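Home | About us | Teams | Fixtures | Join in | Contact

About Plollus

Plollus is an amateur American football club with a senior side, a women's flag team and a junior section that seems to get noisier every season. We play in the Lematance league, usually on Saturdays or whenever the pitch is free, and we love it.

The club began as a handful of students throwing a ball about between lectures. They had one set of pads to share and no real idea how to run a play clock, but they did have a borrowed rulebook, and by the autumn of 2000 they had a name, a kit and a first fixture (lost, heavily, in the rain). A few of that first group still turn up on match days, and one of them still argues about the coin toss!
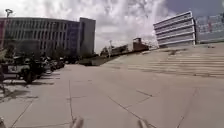 Out on the paving slabs.

Our home ground is the Hájek field. It slopes a little towards the east end zone, and visiting kickers always grumble about it. The stand holds almost 200 people if everyone budges up, and for the derby against Plollex everyone does. That game is the one we all circle on the calendar – we've had overtime, a blocked punt run back for the winning score, and a half-time show by the under-elevens that went on so long the referee had to have a word.

We run a fairly simple offence. New players get a playbook with 69 plays in it, which sounds like a lot until you see that plenty of them are the same play flipped the other way round. Defence is where we've always been strongest, and our linebackers will happily tell you so. If you've never played before, come anyway. Half of last year's senior squad had never put on a helmet before their first session with us, and several of them are starters now.
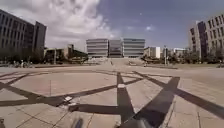

Flag football is the part of the club that's grown fastest. There's no tackling, you don't need pads, and a game is short enough to fit in before lunch. Our flag players are a proper mix: parents who came to watch the juniors and got bored of standing still, runners looking for something with a ball in it, and a few retired seniors who miss the huddle. We teach routes on foot and at walking pace first, and the quickest way to explain a crossing pattern is to point at dark stripes like the ones in that paving, cutting over each other at angles, and say "you're that one, she's this one, don't bump". After that it's all timing, and timing comes with practice.

Juniors train in two groups by age, with all kit lent free for the first season. We ask parents to stay for the first session so they can meet the coaches and find out where the tea is.

Want to try it? Wear boots or trainers, bring water and say hello to whoever's holding the clipboard.

Recent news
Derby report: Plollus 20, Plollex 14
Junior kit swap: what to bring
Flag team summer fixtures
Parking at Hájek field

We use cookies to help this site work properly. Accept | Manage settings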